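ジュースは どこから きた？ オレンジの ひみつ

書いた人：ロイ・キム（Lợi Kim）

みなさん、こんにちは。わたしは食べもののことを子どもに話す仕事をしています。日本語は大人になってから習いましたので、すこしかたい文になるかもしれません。わからない言葉があったら、おうちの人に聞いてください。

きょうの話は、オレンジジュースです。

1　オレンジの中を見てみよう

オレンジを横に切ると、まるい形の中に、三角に近い形の部屋がならんでいます。この部屋を「じょうのう」といいます。みかんを食べるとき、一つずつはずして口に入れる、あの部分です。

部屋の中には、もっと小さなつぶがたくさん入っています。つぶの名前は「さじょう（砂じょう）」です。細長いふくろの形をしていて、ふくろの中にしるが入っています。わたしたちがジュースと呼ぶものは、このふくろがやぶれて出てきたしるです。

つぶは、もともと毛のようなものでした。花が終わって実が小さいとき、部屋のかべの内がわから毛が生えてきて、それがだんだんふくらみ、しるをためます。わたしは初めてこれを知ったとき、「毛を飲んでいるのか」と思って、すこしこまりました。でも、味は変わりません。

2　しるの中には何がある？

しるのほとんどは水です。木の根が土からすい上げた水が、みきを通り、えだを通り、実まで来ました。

水のほかに、さとうのなかまが入っています。これは葉が作ります。葉は太陽の光をうけて、水と空気の中の二酸化炭素から、あまいもののもとを作り、実へ送ります。この働きを「光合成（こうごうせい）」といいます。葉がよく光をうけることは、あまい実のためにとても大切です。

すっぱい味は「クエン酸」という物のしわざです。レモンにはたくさん入っています。オレンジにも入っていますが、実がじゅくすと、すっぱさは少なくなり、あまさが多くなっていきます。早くとりすぎたオレンジがすっぱいのは、そのためです。

それから、ビタミンCがあります。昔、長い船の旅をする人たちは、新しいやさいやくだものを食べられないので、歯ぐきから血が出る病気になりました。「かいけつ病」といいます。オレンジやレモンを食べると病気がよくなることがわかりましたが、その理由がビタミンCだとわかったのは、ずっとあとの時代です。

3　どうしてオレンジ色なの？

オレンジの色は「カロテノイド」という色のもとの色です。にんじんの色も、かぼちゃの色も、同じなかまです。

おもしろいことに、オレンジの実は、はじめは緑色です。葉と同じ緑の色のもとがあって、ほかの色をかくしています。秋になって夜が寒くなると、緑が消えて、オレンジ色が見えてきます。ですから、一年中あたたかい国では、中はじゅうぶんあまいのに、皮が緑のままのオレンジを売っています。わたしが生まれた町の市場でも、オレンジといえば緑のくだものでした。日本に来て、店の明るい色の山を見たとき、べつのくだものかと思いました。

4　ジュースにする

実をしぼる方法は、昔も今も、考えかたは同じです。つぶのふくろをやぶって、しるだけを集めます。

家では、半分に切って、とがった山の形のしぼり器におしつけ、ぐるぐる回します。工場では機械がしぼり、種やかたい皮をべつにします。

しぼったばかりのジュースは、長くおくと悪くなります。小さな生き物、つまり菌（きん）がふえるからです。それで工場では、短い時間だけ熱をくわえて、菌をへらします。それから冷やして、びんや紙の入れものにつめます。

ジュースから水をぬいて、こくすることもあります。これが「濃縮（のうしゅく）」です。水がなくなると軽く小さくなり、遠い国から船で運ぶのに便利です。着いたあとで、水をくわえてもとのこさにもどします。これを「濃縮還元（のうしゅくかんげん）」といいます。むずかしい漢字ですが、店の紙パックによく書いてありますから、買い物のときにさがしてみてください。

5　じゃ口から出るジュース

ホテルの朝ごはんや、人の集まる会では、ジュースを大きなタンクに入れて、下のじゃ口から出すことがあります。 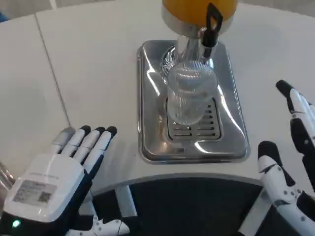
うちの子は、タンクのジュースは下のほうがこいと言って、いつも最初にならびたがります、とマレド・ハウエルズさんが手紙に書いてくれました。本当にそうなのか、わたしは先に飲んだほうが得なのか、教えてください、とのことです。

よい質問です。答えは、ジュースの種類によります。

ジュースには、とけているものと、とけていないものがあります。さとうやクエン酸は水にとけています。一度よくまざってとけたものは、待っていても下にしずみません。ですから、つぶのないすきとおったジュース、たとえば、すんだりんごジュースなどは、上も下もほとんど同じ味です。

でも、オレンジジュースには、ふくろのやぶれたかけらや、細かいせんいが入っています。これはとけていません。水よりすこし重いかけらは、しずかにおくと、ゆっくり下へしずみます。じゃ口が下のほうにあれば、最初の一ぱいに、かけらが多く入ることがあります。ハウエルズさんのお子さんは、よく見ていますね。ただし、こく感じるのは、おもにかけらのせいで、あまさはあまりちがわないでしょう。

もう一つ、水でうすめる飲みものを作るとき、まぜかたが足りないと、こいところが下に残ります。さとうの多い液は、水より重いです。このときは本当に、下のほうがあまくなります。かきまぜれば、なおります。

6　じゃ口の勢いのふしぎ

タンクのじゃ口を開けると、たくさん入っているときは勢いよく出て、少なくなると、ちょろちょろになります。

これは、水の重さのためです。じゃ口より上にある水が、下の水をおしています。上の水が高くつみ重なっているほど、おす力が強いです。プールで深くもぐると耳がいたくなるのも、同じ力です。「水圧（すいあつ）」といいます。

大切なのは、水の深さです。太いタンクでも細いタンクでも、水面の高さが同じなら、底でおす力は同じです。わたしはこれがなかなか信じられなくて、台所で何回もためしました。

7　やってみよう

家でできる実験を二つ書きます。

ひとつめは、しずむかけらの実験です。つぶ入りのオレンジジュースと、つぶのないりんごジュースを、すきとおったコップに入れます。れいぞう庫の中で、動かさないで2時間おきます。取り出したら、横から見てください。ちがいを紙に絵でかきます。

ふたつめは、水の勢いの実験です。空のペットボトルの横に、高さをかえて、小さなあなを4つ、たてに開けます。あなを開けるのは、かならず大人にたのんでください。テープであなをふさぎ、水をいっぱいに入れます。ふたはしません。おふろ場で、テープを一度にはがします。どのあなの水がいちばん勢いよく飛び出すでしょうか。あなのすぐ近くをよく見てください。水が少なくなると、どう変わるかも見ましょう。

実験に使ったジュースは、よごれていなければ、冷たいうちに飲んでください。

ことばのメモ

じょうのう：オレンジやみかんの中の、一つ一つの部屋。
さじょう：部屋の中の、しるが入ったつぶ。
光合成：葉が光を使って、あまいもののもとを作る働き。
濃縮：水をぬいて、こくすること。
水圧：水がものをおす力。

次は、りんごを切ると茶色になる話を書きます。質問がある人は、はがきに大きな字で書いて送ってください。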